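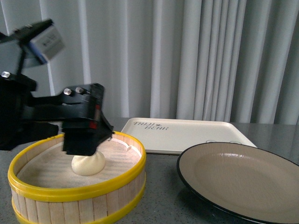 According to Abera, a person who pays 326 dollars for a jacket is paying for the label and should stop complaining about the lining. I have thought about this remark for a week and I still do not agree with it.

The jacket was the Etel flight jacket, which I bought in Hernport in the colour they call harbour grey. The outside is beautiful. The collar is firm, the zip is heavy, and the squadron-style badge on the chest is properly stitched. But the lining is a thin shiny cloth, and it opened at the armpit after 6 wears. When I asked the shop, they told me politely that linings are not covered.

My mother sewed coats for a living, and she always looked at the inside first. She would turn a sleeve out in the middle of a store, which made me ashamed when I was twelve. Now I do the same thing, and the clerks look at me as they looked at her. 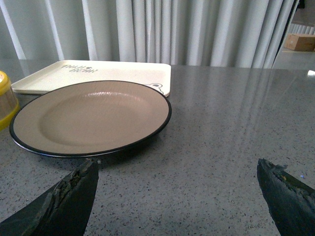

Speckled grey counter, Hernport. Photo: Dagim Shiferaw

I understand that a company must save money somewhere. What I do not accept is that it saves in the place where the customer cannot look before paying. The Etel page has 54 lines of text about the jacket. They tell me about pilots, about courage, about the grey of the winter sea. The lining has one word: "comfortable".

Compare it with Zillska, a much smaller maker. Their badge is plain, and I find their colours a little sad, but they write the weight of the lining cloth and they sell the same cloth by the metre — so a tailor can replace it when it is finished. I would like every maker of such jackets to do this,
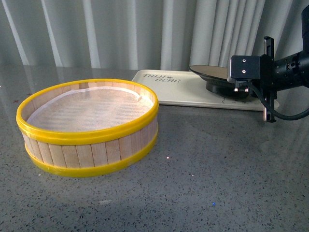

and I would pay some dollars more for it without any argument. A good jacket should be on somebody's back for twenty years. It will need a new lining in that time, perhaps two, and this is normal. My tailor did the Etel one in October, in dark green cotton. The badge is still perfect, and I suppose Abera would say that I got what I paid for.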